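Enseñar el oficio a quien no lo cobra

Por Isauro Varela

En marzo, la dirección de Zillton reunió al turno de tarde en el comedor del almacén de Irkden y proyectó una presentación en la que la palabra «acompañamiento» aparecía en casi todas las páginas. Los robots, se nos dijo, vendrían a acompañar. Llevo suficientes años cubriendo asuntos laborales para desconfiar de los verbos amables, y este me parece de los peores, pues deja sin contestar quién decide el ritmo cuando dos caminan juntos.

El almacén prepara pedidos de ropa y menaje. Ordenar perchas y cestas, separar, volver a colocar: tareas que en las nóminas figuran como «auxiliares» y que ahora, de pronto, merecen ser registradas gesto a gesto. A un grupo de empleados se le ha pedido que las haga con una pinza en cada mano mientras el sistema guarda los movimientos. La empresa calcula que necesita 1.185 repeticiones para empezar. Sobia Rizvi, veinte años en preparación de pedidos, hizo 608 antes de pedir que la devolvieran a su puesto.

«Me decían que lo hiciera natural», me contó. «Pero con eso en las manos no hay nada natural. Aprendes a coger las cosas como las cogería la máquina, y luego dicen que la máquina aprende de ti.»

No conozco mejor resumen del asunto. Se nos vende que el saber pasa limpiamente de la persona al robot, y lo que cuenta Rizvi es otra cosa: primero se cambia a la persona, se le quitan los dedos, se la pone ante una mesa blanca y se le pide paciencia.
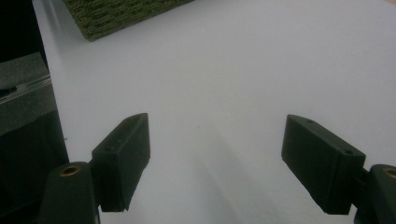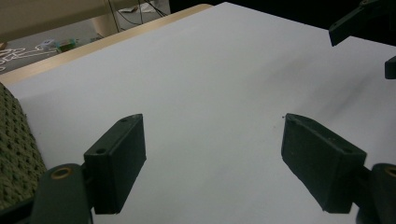
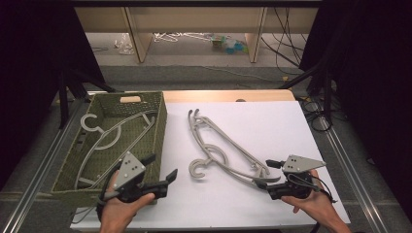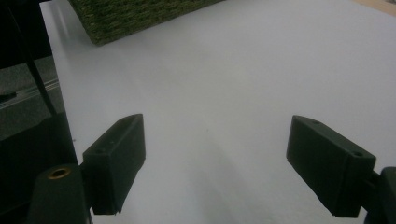 La mesa blanca y las pinzas de mano con las que se registran los movimientos.

Talha Minhas, responsable del proyecto, defiende que nadie perderá el empleo y que las tareas repetitivas desgastan las muñecas. Lo segundo es cierto y conviene no despacharlo con nostalgia. Quien idealiza ocho horas de perchas no las ha pasado. Sobre lo primero le pedí un compromiso por escrito y me remitió al plan general, que habla de «recolocación preferente» y no dice dónde, ni con qué categoría, ni hasta cuándo.

Hay además una cuestión de dinero que en la presentación ocupaba una línea. Las sesiones se pagan como hora ordinaria. El plus de formador, que en Zillton cobra cualquiera que enseñe a un compañero recién llegado, no se aplica, y el argumento es que aquí no hay alumno. Shagufta Khattak, delegada de personal, ha presentado una reclamación con 22 firmas. Pide el plus y pide también saber qué ocurre con las grabaciones si el proyecto se vende a otra firma, por ejemplo a Dedard, que ya gestiona el software de inventario. A mi juicio, la segunda petición importa más que la primera. Un plus se negocia cada año; una grabación entregada sin condiciones no vuelve.

Me dirán que esto ya pasó con los lectores de códigos y que el mundo siguió. Siguió, sí. También siguieron los objetivos por hora que aquellos lectores hicieron posibles y que en la presentación de entonces, la conservo, no se mencionaban.

No pido que se guarden las pinzas en un cajón. Pido que Zillton firme lo que dice de palabra, que pague la enseñanza como enseñanza y que Rizvi, o cualquiera, pueda negarse sin que conste en su evaluación. La respuesta a la reclamación sigue pendiente.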